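Part no. 1324 -- page last revised Aug 11, 2021

# Gandstead 1324 Push-In Screw Hole Plugs

Solid push-in plugs for counterbored screw holes in molded plastic, powder-coated sheet metal and painted wood panels. The plug sits on top of the screw head and is held by ribs on its side wall. No glue is used. Supplied by Zokimby in bags of 300, one size and one color per bag.

The 1324 replaces the older Lumbantobing plug, which had a smooth wall and a shallow split up the middle. The two fit the same holes. Customers with stock of the older part can use it up before changing over, but the two should not be mixed on the same panel: the face of the 1324 is flatter and the difference shows in side light.

## Material

The standard plug is low-density polyethylene, colored through. It is soft enough to be pushed in with a thumb in the smaller sizes and to be pulled again without marking the hole. A firmer grade in nylon is available for panels that are handled a lot or wiped down every day.

| Property | Polyethylene (standard) | Nylon (suffix N) |
|---|---|---|
| Feel | Soft, slightly waxy | Hard |
| Finish | Matte or satin | Matte only |
| Removal | Pick or thin blade | Pick; plug is usually scrapped |
| Reuse | Yes, if ribs are intact | No |
| Takes paint | No | Yes, with primer |
| Outdoor use | Black only | Black only |
| Swells in damp air | No | Slightly |

Nylon plugs take up a little water from the air. Plugs stored in a very dry room go in loose and tighten over the following days. If a tight fit is needed at once, leave the open bag in the assembly room for 48 hours before use.

Neither grade should be used where the panel is cleaned with strong solvents. Soapy water and ordinary glass cleaner are fine on both.

## Sizes

There are 18 sizes. The size letter refers to the mouth of the hole, measured across the opening at the surface, and has no fixed relation to the screw underneath. This causes more wrong orders than anything else on this page. A pan-head screw and a socket-head screw of the same thread often sit in counterbores of different widths, so a plug chosen from the screw thread alone will be wrong a good part of the time.

Sizes A to F are for small enclosures, instrument covers and toys. Sizes G to M suit office furniture, shelving brackets and appliance panels. Sizes N to R are for larger furniture fittings and machine guards. Full dimensions are on the drawing sheet, sent free on request and packed with every first order.

The depth above the screw head also matters. The standard plug needs a clear depth at least equal to its own rib length. Where the head sits close to the surface, order the short version (suffix S), which has one rib in place of two. The short version is offered in sizes A to M only. It holds less firmly and is not suitable for the underside of a panel that vibrates.

## Measuring a hole

1. Remove the screw if this can be done safely. If it can't, leave it and measure the opening only.
2. Clear the hole of dust, chips and old paint. A ring of paint at the lip is enough to push the reading down by a full size letter.
3. Measure across the opening with inside calipers, then again at a right angle to the first reading. If the readings differ, the hole is oval. Use the smaller reading and fit a test plug.
4. Replace the screw, tighten it to its normal setting and measure from the surface down to the top of the head.
5. Check whether the lip is square or has a chamfer. On a chamfered hole, measure below the chamfer.

The Gandstead plug gauge has a stepped pin for each size letter and does steps three to five in one go. It is sold separately and comes with a printed card giving the size letter for each step.

Molded holes are nearly always slightly tapered, wider at the surface than at the bottom. The ribs on the 1324 allow for this. Drilled holes in sheet metal have no taper and may have a burr on the far side, which should be taken off first or it will shave the ribs.

## Fitting

Start the plug square to the hole. Press at the center of the face until the face is level with the panel. Sizes N to R need a flat punch or the end of a wooden dowel; a hammer is not required and tends to dish the face.

A plug that rises again after fitting is sitting on trapped air or on a screw head that is too high. For trapped air, pull the plug, lay a short length of thin thread down the side of the hole, refit, and draw the thread out. For a high head, change to the short version.

Plugs should go in after all testing and adjustment of the product. It sounds obvious, but a good share of repeat orders come from shops that plug first and then need to get back at the screws.

## Removal

Push a fine pick through the center of the plug and lift straight up. On polyethylene the small hole left by the pick mostly closes, and the plug can go back in where looks are not important. Don't lever against the lip of the hole. On soft panels this leaves a crescent mark which no plug will cover.

## Colors

Black, white, light gray, dark gray, cream and brown are held in stock in polyethylene. Nylon is stocked in black and white. Other colors are made to sample. Send a piece of the actual panel -- printed color charts and photographs are not accepted as a match reference.

Gloss level is as noticeable as color. A satin plug in a matte panel reads as a shiny dot from across a room, even where the color is right. When the panel has a grained or sparked surface, order matte.

## Ordering

State the part number, size letter, suffix if any, color and finish, in that order. A matte black short plug in size D is written:

`1324-D-S-BLK-M`

- Minimum order: one bag.
- Mixed bags are not supplied. A sample card with one plug of each size, in black polyethylene, is available to trade customers.
- Stock colors are normally sent within 48 hours of a confirmed order.
- Made-to-sample colors are run once a quarter. The last run was in July.
- Unopened bags may be returned. Opened bags may not, as loose plugs can't be checked for size at any sensible cost.

Ultwood panel kits already include the correct plugs, and no separate order is needed unless holes have been added on site. The plugs in those kits are size H, polyethylene, in the kit color.

## Limits of use

The 1324 is a cosmetic and dust cover. It is not a seal against water or gas, it does not lock the screw, and it carries no electrical rating. It must not be used to block a drain hole or a vent. Plugs in sizes A to F are small parts and should be kept away from young children. Where a product for children is being finished, use the nylon grade and have the pull test done on the finished item.

Questions on fit and material go to Wahyudi Latuheru at the Zokimby parts desk. Include both caliper readings and the depth to the screw head, or the first reply will be a request for them. 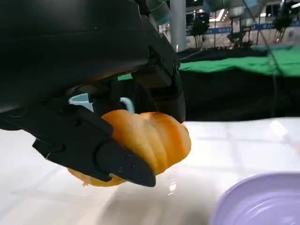
Hole counts for an order should be taken face by face, with a line in the parts list for each group of holes that share a mouth size. Long, angular parts are where groups get missed, as fasteners tend to be set at both ends and on more than one face. On matte black plastic housings with open screw holes and visible seams, the choice is the black plug in matte. The two small round holes on the flat outer face of the wedge-shaped tip would go down as one group, provided they measure the same, and the fastener holes farther back as another to be measured on their own. Recessed slots are left off the list; the 1324 is made for round holes only. Parts that close against each other should be checked through their full travel before plugs are ordered for any face near the contact area -- a plug standing even slightly proud will rub and work out.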